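Our packing room is getting automated, what should I ask for?
Posted by malero_k, 28/02/2025

I work in a small company which prepares sample boards for furniture shops. We are 3 people at the tables. In December our manager signed with Trikusell, and now part of our shift is to show the work with hand-held grippers, so that later a robot arm can learn it. We do up to 800 grips in a week.

The work itself is not hard, but it is slow. With fingers I feel if a panel is seated well. With the gripper I must look all the time, and my wrist gets tired before lunch.
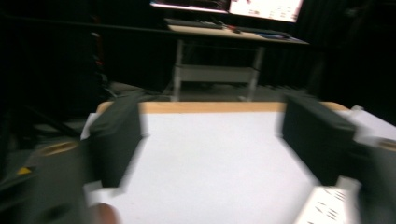 My other worry is the pay. We have a bonus for finished boards, and the hours with the gripper are not counted in it. Is this normal? And what happens with our jobs when the arm arrives?

Parry
Not normal, or at least it should not be. At my last place we had the same problem and we wrote down our gripper hours for 2 weeks, then showed the list to the manager. After that we got the average bonus for these hours. Ask also for a break every 40 minutes - the wrist needs it. About jobs I can say only what I saw: one colleague moved to checking, the others stayed and did the odd sizes which the arm could not take.

Prinness
robots always drop things, you will be fine

oak_and_glue
I don't agree with the answer before me. Ask now, in writing, who will be trained to run the arm. In our shop they took a new person from outside for this, and we who had taught the movements were not even asked. Also try a lighter grip, many people squeeze too strong in the first weeks.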